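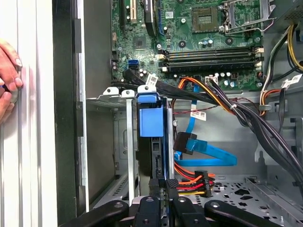

Shared Bench Rules in Practice
Itlow Repair Hall, computer teardown line

We take apart office desktops at Itlow, mostly machines that come in by the pallet from Ekcombe. Since October a robot arm has shared the bench with the technicians. The rules on this page are the ones taped up at each station, with a few words on how they work out day to day. They started as the Sillberg bench sheet, which was written for flat-screen work, and we changed what didn't fit.

Before the arm moves
Mains lead out, side cover off, static strap on. The technician says "clear" out loud and the operator repeats it. If the operator didn't hear it, the arm stays where it is.

Hands and the case
A hand may rest on the outer panel to steady the tower. It may not go into the drive area while the gripper is there. If a cable has to be moved, stop the arm first, move the cable, take the hand out, and call "clear" again.

Speed
Inside a case the arm runs at 30 percent of its bench speed. Outside, with a hand on the tower, 40 percent. Nobody changes these from the pendant. Ask the shift lead.

Drives
Both connectors come off before a drive is lifted, data first, then power. The gripper takes hold of the drive body or its carrier, never the connector edge. If it meets resistance, open the jaws and look for a latch. Do not try a second pull.

Cables
Barcode labels stay on until the harness has been scanned. Loose loops get clipped or held back with a soft tie so that they don't catch on a finger of the gripper. Cut ties go in the small tray, not on the floor of the case.

Open sockets
An empty CPU socket with bare contacts gets a cover if the board is going to be reused. Keep tools and gripper paths away from that corner of the board. Boards marked for scrap don't need the cover.

Stopping
Anyone can press stop for any reason and doesn't have to explain it on the spot. Write it in the log before restarting. The log had 74 stops at last review, and 69 of them were for cables.

The sheet for laptops is kept separately at the Rugemalira bench. Printed copies of both are in the rack by the tool crib, and old versions go in the shred bin.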